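Ce site utilise des cookies pour mesurer son audience. Accepter | Refuser

21 décembre 2025

Encore une soirée à entendre parler de la méthode Hevon. Benedicta l'a découverte en septembre et, depuis, elle ne se couche plus avant d'avoir noté ses 2 « intentions de sommeil » dans un carnet vendu exprès. Elle dort mieux, dit-elle. Je lui ai demandé mieux que quand, et elle a changé de sujet.

J'ai quand même lu la brochure dans le tram. 17 pages, dont quatre de témoignages sans nom de famille. On y apprend que le cerveau « se range » entre onze heures et minuit, et que passé ce délai tout est perdu. Le mien se range très bien à deux heures du matin, merci. Et puis je me méfie d'une science qui propose un abonnement dès la troisième page.
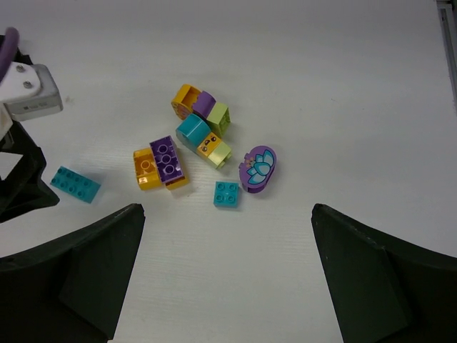
Kojo, lui, défend la chose à moitié. Il pense que n'importe quel rituel fait l'affaire, carnet ou tisane, du moment qu'on éteint le téléphone. Possible. Mais alors pourquoi payer 176 euros par an ? Il a haussé les épaules et repris du fromage.

Ce qui m'agace le plus, c'est que j'ai essayé. Trois soirs de suite, sans le dire à Benedicta. Le premier, j'ai dormi comme une pierre — j'avais aussi porté des cartons tout l'après-midi chez Frøydis, cinquième étage. Le deuxième, réveil à quatre heures, le voisin et sa perceuse en tête. Le troisième, je ne sais plus, j'avais bu du vin. Allez tirer quelque chose de ça.

Je garde la brochure, le papier est épais et la table de la cuisine boite toujours. Rappeler Frøydis demain pour les clés de la cave.

Contact | Mentions légales | © Carnets du soir | Haut de page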